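4.3 Cleaning the wipe pads (Zillovex kitchen arm)

I look after two of these arms at our Trirnholm kitchen, and this is the bit I get asked about most, so I've written it out the long way. The pads are the folded white strips that sit under the gripper. Once they get greasy the arm starts dropping spoons – and then everyone blames the software!

Do this every 55 runs, or sooner if the pad warning comes up.

1. Park the arm from the Stelano menu and wait for the light to go amber.
2. Switch off at the wall. The menu stop on its own won't do.
3. Slide the pad out sideways. Don't yank it (I did once, and bent the clip).
4. Hold it by both ends under a thin stream of water and work along to the stained end.
5. Pat it with a cloth and leave it on a rack until it's fully dry.
6. Slide it back in, switch on and run the grip test at 100. 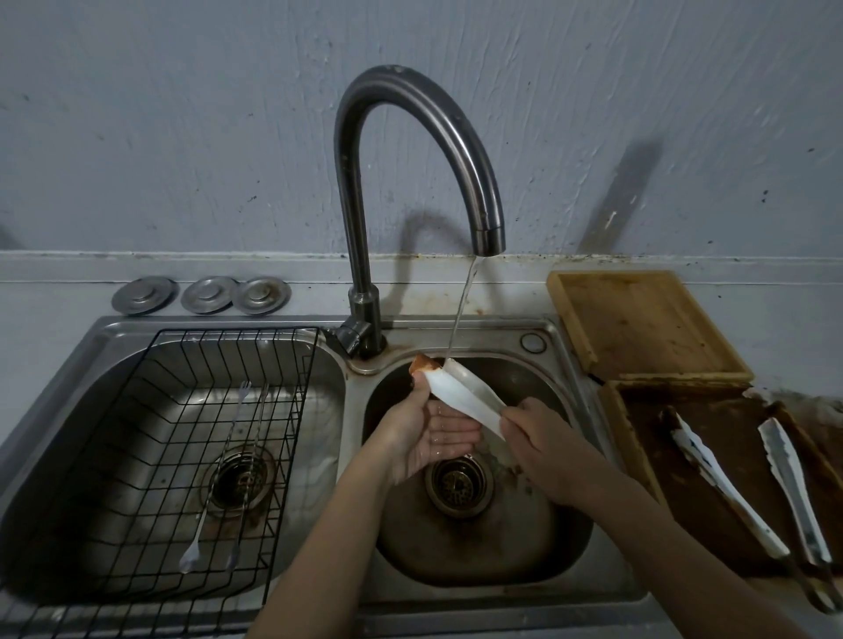 Step 4: rinsing the strip, one end in each hand.

Caution: no scouring pads and no bleach.

Note: bin the pad at 1,000 runs, even if it still looks fine. Spares are in the Mateos box, and the counter reset is in section 4.4.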